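Talk notes - Varnham hall, 03/08/2020
Storing and handing out refill bottles. 33 mins incl questions. DON'T run over, Rhun is on straight after.

Start. Say hello, thank Idalina Calado for the slot. Mention slides are on the shared drive, she'll send the link.

Who I am - Troladeo refill shop, did the back store for three years, now the buying. Not a chemist. If anyone asks about surfactants point at Lourenço.

Main point up front: most of our mess came from bottles, hardly any from what was in them. Wrong cap on wrong bottle, bottles put away on their sides, labels that come off if you look at them. Say that slowly.

The numbers. 1382 bottles back through the door between May and the end of the count. 600 went out again the same week. The rest sat. Pause here, let them do the sum.

Why did they sit? Caps mostly. People bring the bottle and leave the cap at home, or bring a cap off something else. Tell the story of Ekow Mahama and the bucket of odd caps (keep it short this time!!). He sorted the lot on the shop floor one evening and we still found strays in the till drawer.

Colour. We went over to coloured plastic for the floor cleaner after the clear ones kept getting mixed up with the vinegar. Bright colour, you can spot it from the far end of the aisle, customers remember "the orange one" when they can't remember the name. Downside - you can't see how full it is. You have to pick it up. Duarte Coelho wanted a clear strip down the side, supplier said no, price went silly.
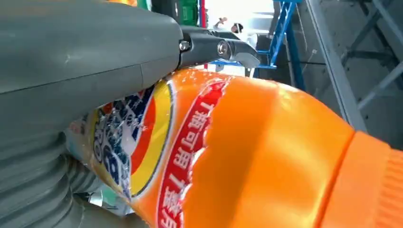 Screw caps next. Keep the ribbed ones if you've got the choice, wet hands can't get a grip on the smooth sort. We had a batch of smooth ones from Rebelo and the complaints book filled up. Older customers espescially. Ask the room - who's had a cap come back with plier marks on it? There's always one.

Shoulders. Sounds daft but a wide shoulder makes a difference. Funnel sits better, and you can hold the bottle with one hand while you pour with the other. Narrow ones tip. Do the demo with the empty from my bag (CHECK IT'S EMPTY).

Lying down or standing up? Stand them up, full ones anyway. Lying flat is fine for empties, cap on, neck all the same way so you can see what's missing a cap. We had full ones on their sides on the bottom shelf for a whole summer and the floor was like an ice rink.

Shelves - 4 high and no more. Heavy stuff at the bottom. Skip the shelving slide if short of time.

Labels. Cledis do a wash-off one, good, but it washes off. Tie-on tags round the neck worked better for us. Biro fades, use paint pen.

Cost slide, don't read it out, they can read. Just say the tags were the cheapest thing we did and teh crates were the dearest.

Questions. Likely ones:
Do we take bottles from other shops - yes if the cap fits.
Do we wash them - customers do, we check, we send back the ones that smell.
Deposit - tried it, too much faff at the till. Rhun may disagree, let him.

Leave the sample caps on the front table. Get them back off people before tea.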